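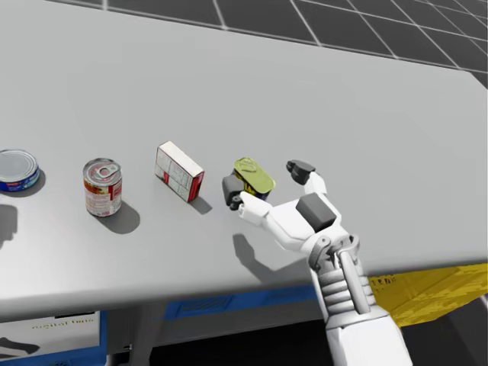

ok pantry thread bc I moved to Droltcombe in December and just now dealt with the shelves. Going fast, I have a bus

1/ Cans. Pulled every single one out Wednesday night. 17 of them expired, the oldest was chickpeas I moved across TWO apartments

2/ Best-by on a can is mostly about quality. Dented on the seam, bulging, leaking = trash. Don't taste it to check. Please

3/ Tomatoes and anything acidic go first. 12 to 18 months is what I was taught. Tuna, beans, plain veg last way longer

4/ Marker on the lid, month and year, big. Not the label. Labels get wet and slide off and then it's mystery dinner

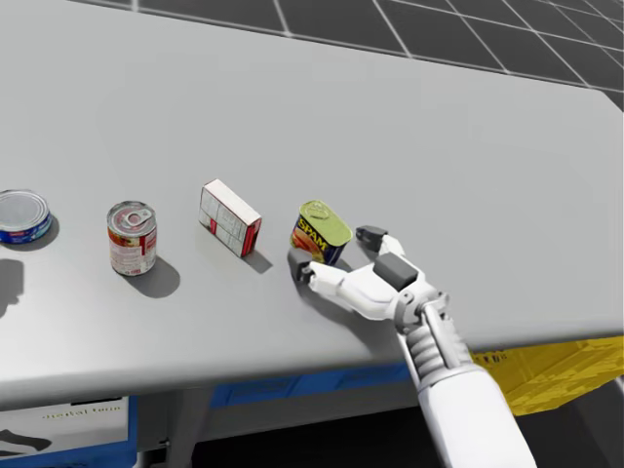

5/ New stuff goes in the BACK. I know, I know. Danuta Szewczyk trained me on this when I stocked shelves at Memola and she would move your cans if you did it wrong. She moved alot of mine

6/ Buying 12 of something on sale is only a deal if you eat it. I do not eat beets. Why do I own beets

7/ Kept a list on the inside of the cabinet door. Pencil. Cross it off when you take one. Lasted four days last time so we'll see

8/ Soup: I just have a soup night now. Whatever's oldest plus toast. Last week was lentil and it was fine, needed lemon

9/ Somebody asked about flour, diferent problem, mine lives in the freezer after the moth thing. Will do a seperate thread

10/ Beets are free to anyone near the Gillodar stop, unexpired, I checked. DM me before six

bus is here bye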